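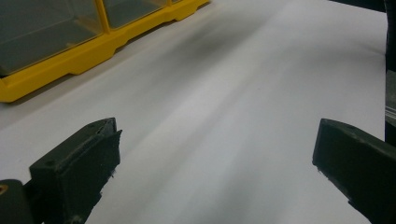 Small parts bench, hand-held gripper work: pre-session checklist with my comments
Reltholm workshop, February round, bench 12

Right, I've gone through the whole list again and written down what I think as I go, so forgive the rambling. The tick items come from the Nedesus house rules. The comments are all mine and you're welcome to argue with them!

1. Work surface

1.1 Surface covered with clean plain paper, one sheet, no joins in the working area. OK.
1.2 Paper flat enough that a part stays where you put it. OK with comment.
Comment: it ripples a bit. I can live with a ripple, but if a nut set down flat starts to lean, change the sheet. Tape on all four corners, please, and not the brown tape, which lifts after a morning and then catches your sleeve.
1.3 No marks on the paper that could be taken for a part. Check every time.
Comment: grey smudges are my pet hate. Small silver things on white paper are hard enough to pick out later without a dark streak running past them. Look from where the gripper will be looking, not from your chair (I did it from my chair for months and felt very thorough).

2. Parts storage

2.1 Organiser sits square on its base and doesn't rock. OK.
2.2 Organiser clear of the space between the fingers when they're open. OK.
Comment: keep it behind and to one side. I like the yellow one for this job, you can't lose it against the paper and you can't really claim you didn't see it when you clip it with a finger.
2.3 Every compartment labelled. Fail.
Comment: tinted clear plastic is lovely until you're trying to tell one size of nut from the next through it. Labels on the yellow, never on the clear bits. I've raised this as item 3741 in the log and I'll do the labels myself if they haven't turned up by the next round.

3. Gripper

3.1 Fingers open and close fully with nothing between them, 10 cycles. OK.
3.2 Finger screws present and not backing out. OK.
Comment: look at the brass-coloured ones on the mount as well as the holes in the top of the fingers. A quarter turn by hand, no power tools, these are printed parts and they strip if you so much as glare at them.
3.3 Finger tips free of fluff, strings and loose bits of print. Attention.
Comment: I know, I know, it's only fluff. But a strand on a tip can drag a small nut sideways, and then somebody writes it up as a bad grasp. Trim with the flush cutters, wipe, look again. If the inner face is worn smooth or gouged, swap the pair. Don't mix an old finger with a new one.
3.4 Wrist strap or lanyard on. OK.

4. Loose parts on the bench

4.1 Only the parts for the current task are out.
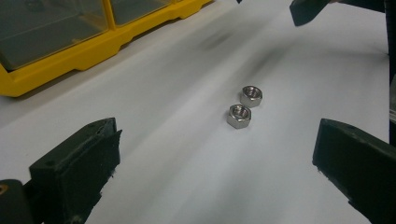
Comment: if the task card says two nuts, it's two nuts, and the spares go back in the organiser with the lid shut before you start. I'd also like it noted on the card whether they were set down touching or apart. Touching is a harder pick and it's a bit unfair to lump the two together.
4.2 Parts free of oil and swarf. OK.
4.3 Same size and finish unless the card says otherwise. OK.
4.4 Count in, count out. OK, 28 signed out of stores and 28 back.
Comment: a missing nut stops the session. Check the floor, your turn-ups and the moving parts of the gripper, in that order.

5. Shared space

5.1 If a second tool is working over the same paper, agree who moves first and say it out loud.
Comment: the Rivadeneira sheet has this as a "should" and I want it changed to a "must". Two sets of fingers over one small patch of paper is where knuckles get pinched.
5.2 Lighting even, no hard glare off metal parts. OK.
Comment: you'll always get a bright spot or two on shiny nuts. It's the desk lamps I object to. Leave them off and use the overheads.
5.3 Stop switch within reach of whoever is at the bench. OK.

Outstanding: labels (2.3), finger tips to be trimmed before anybody picks the thing up (3.3), and the wording with Rivadeneira (5.1). The Comia bench uses this same list, so if you change an item number tell them too, or we'll be talking about different 4.1s again.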